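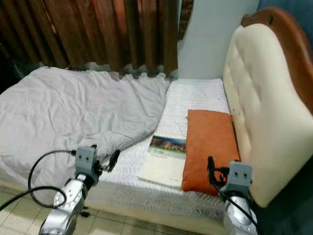

Photo: Mei Esposito / Taltness workshop notebook

Saturday, April 20, 2013

Bed day. Petronella wants the Taltness guest room signed off before the Cernuleck people come to look at it, so the notebook goes upstairs and I go with it.

State of play at the start: duvet in a heap on the left, mattress bare on the right, orange cushion lying flat on it as though it had paid for the night. A paper thing of some kind partly under the cushion. I have seen worse beds. I have slept in worse beds, one of them at Halvard's.

Mattress first. The white cover has a zigzag quilting that looks smart until you try to smooth it, at which point every row tells you how far off straight you are. I pulled the cover towards the foot, then towards the wall, then towards the foot again. Lok-yiu suggested lining the zigzags up with the front edge. Worked well enough. The front edge curves down, so "lined up" is a matter of opinion after the last few inches.

Duvet. Pale grey, with a bit of lavender in it if you stand it next to anything properly white, and the mattress is properly white. Roland ordered it as white. The invoice says white. Raised this with Roland, who says it is white in the afternoon. To be looked at in the afternoon.

Folding attempts, for the record:

First go, in thirds lengthways, laid across the foot. Slid off the left side while I was writing this line.
Second go, in half and then half again. Stays put, looks like a parcel.
Third go, spread over the lot and turned back at the top. Best of the three and what any normal person would have done first. Hem hangs lower on the left than on the right. Tugged it across, now lower on the right. Left it with the right side winning by a thumb's width, which is where my patience ran out.

Cushion. Rust, burnt orange, terracotta, depending on who is asked. It has a slight velvety feel that shows every hand that has been near it – brush all one way before anyone visits, and then keep Halvard out. Tried it flat (looks dropped), propped square against the headboard (better), and on its point like a diamond (Petronella came in, looked, went out). Square it is.

Headboard. Cream, padded, buttoned all over in little dimples. Dust sits in the dimples. The soft brush from the Aksoy kit gets it out, the big one only moves it to the next dimple along. Did the whole panel with the soft one and lost most of the morning to it. The polished wooden rail along the top wants a dry cloth and nothing else. There is a small dark mark near the top of the wood, either a hole or a notch. I had not noticed it before and would like to know if it has always been there. Halvard thinks it's for a fixing. Halvard thinks everything is for a fixing. Leave alone until somebody has had a proper look with a torch.

The paper. Booklet or folded sheet, off-white, a strip of colour photo towards the top, all orange and dark with blue above, and print under it too small for my glasses. Moved to the bedside shelf for now. Owner please collect by Monday or it goes in the tray with the other 154 things that will be needed one day.

Lunch.

Afternoon: Roland's duvet inspected by the window. Still grey. He has asked for a second opinion and nominated himself.

To do
Ask the supplier what they call this colour, in writing
Second soft brush, Trudulico had them last time
Torch for the headboard
Try the turned-back duvet again with Lok-yiu on the other side, two people may get the hem level
Somebody other than me to do the room next door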